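Nillow wire shelf: seven months in

I bought the small Nillow in February, after Kerttu Harju went on about hers all through lunch (she has two!), and I've been meaning to write it up ever since. It's black mesh with a wooden base, and mine holds fruit at one end of the kitchen.

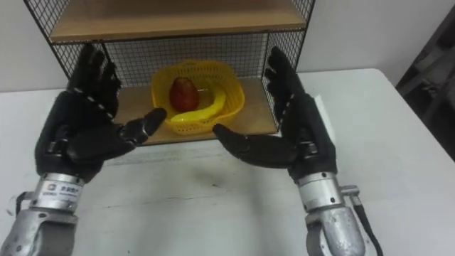
Does it need screwing to the wall?
Mine stands on its own feet and hasn't budged, though the fixings are in the bag if you want them.

Putting it together took me 42 minutes, with a tea break. The mesh sides clip in nicely, but the leaflet is hopeless and I got the back panel upside down first go.
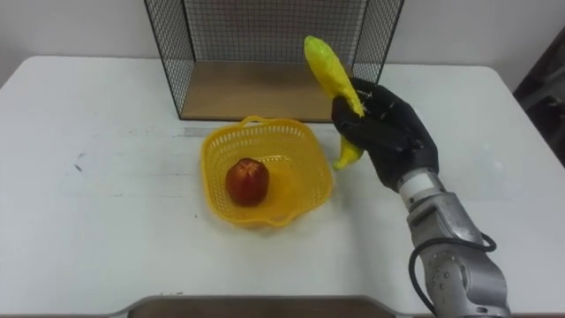 Cleaning and wear

A damp cloth does the wood. The mesh wants an old toothbrush, especially if you fry as much as I do. One clip has gone a bit slack and Ellden, the shop, posted me a new one free, which was lovely of them.

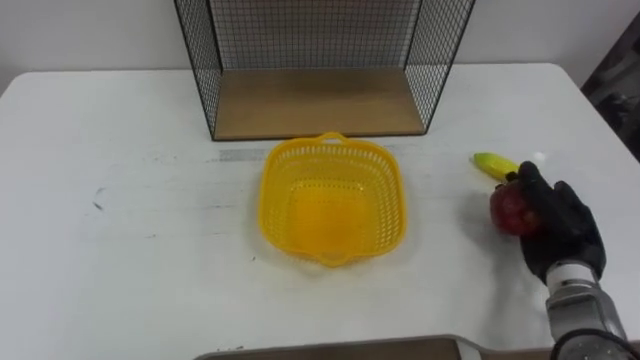 Gyamfi, 27 September 2019

Quick update! Nana Amoah asked whether the taller Ernevico is better. I tried hers for a weekend and it's sturdier, but it hogs the worktop, so I'm sticking with my Nillow. Four stars, one off for the leaflet.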